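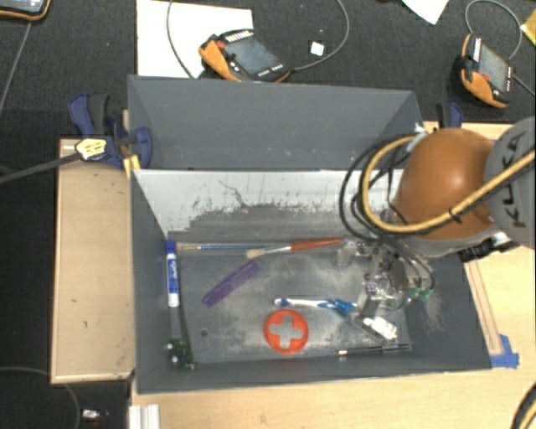

Small household stuff: what gets sold, what gets donated, what goes in the trash?

Posted by Tyra Hellström, May 21, 2018

I am clearing out my aunt's house before it goes on the market. The furniture is taken care of and the closets are mostly done. What is left is the small stuff from the kitchen drawers, the bathroom cabinets and the utility room. Combs, pens, half rolls of tape, paintbrushes, keys that fit nothing, batteries, sewing things, picture hooks, measuring spoons. There are drawers and drawers of it.

I started in April and I have been picking up each item and deciding on it. At this rate I will still be doing it at Christmas. My cousin says to tip it all in the trash. I don't like doing that when some of it is perfectly good, and we already found a ring in a box of thumbtacks.

The house is in Forkeck, if that matters for the answers. The thrift store here (Vass, on the main road) told me on the phone that they take "small housewares" but wouldn't say what that covers. Is there a sensible way to sort this kind of thing? And is any of it worth trying to sell?

3 replies

millrace_dan

Dumpster. I rented one for my dad's place and it was the best 700 dollars I spent that year. You will not miss a single pen.

Oleander

I would not use a dumpster for drawers, for the reason you already found out with the ring. I have done two houses, my mother's and then my father-in-law's, and this is how I did the second one, which went much faster.

Don't sort in the room where the stuff is. Empty every drawer in that room into one shallow box or tub and take it to a table with a good light. Deep boxes are no use because you end up digging. Put a sheet down first if the drawers are dirty, and they will be.

Then go through each tub twice. The first time, only pull out things that could matter: jewelry, coins, keys, anything with handwriting on it, photos, medals, memory cards. Shake out envelopes and open every little tin. Don't decide about anything else yet. That pass takes me 10 minutes a tub.

The second time is for the rest, and go by type.

Anything that has touched a body goes in the trash unless it is still sealed. Toothbrushes, combs, razors, nail files, makeup. Thrift stores can't use them and it is a chore for whoever opens the bag. An old toothbrush is handy for cleaning grout but you need one of those, so keep one and stop there.

Pens and markers: try each one on scrap paper. If it writes, it goes in a zip bag. Schools and after-school programs will usually take a bag of working ones if you call first.

Paintbrushes: bend the bristles. If they spring back, keep or donate. If they are stiff with old paint, throw them out. You can soften them but it isn't worth the time when you have a house to empty.

Batteries and old medicine don't go in the regular trash where I live. Put them in separate jars as you come across them and ask the county where to drop them off.

Hardware (screws, hooks, hinges) can go in one coffee can with a lid. Somebody at a yard sale will buy the can for a dollar or two without looking in it.

For the thrift store, ask them what they threw out last week. I got a much better answer that way than when I asked what they accept.

On selling, mostly no. I would look up fountain pens, pocket knives, sewing scissors and anything marked sterling. Everything else in those drawers is worth less than the gas to drive it somewhere.

hbrandt

Agree with the above about going by type. One thing to add, check under the drawers as well as in them. My grandfather taped an envelope with 2000 dollars to the bottom of a kitchen drawer and we only found it because the runner was broken. Also behind the drawer, where papers fall down.

If she had a Flonetti sewing box, the kind with the trays that fold out, leave it filled and sell it whole. I sold one like that to a woman from the Nostard quilting group and she wanted the thread more than the box. The empty ones I have seen listed just sit there.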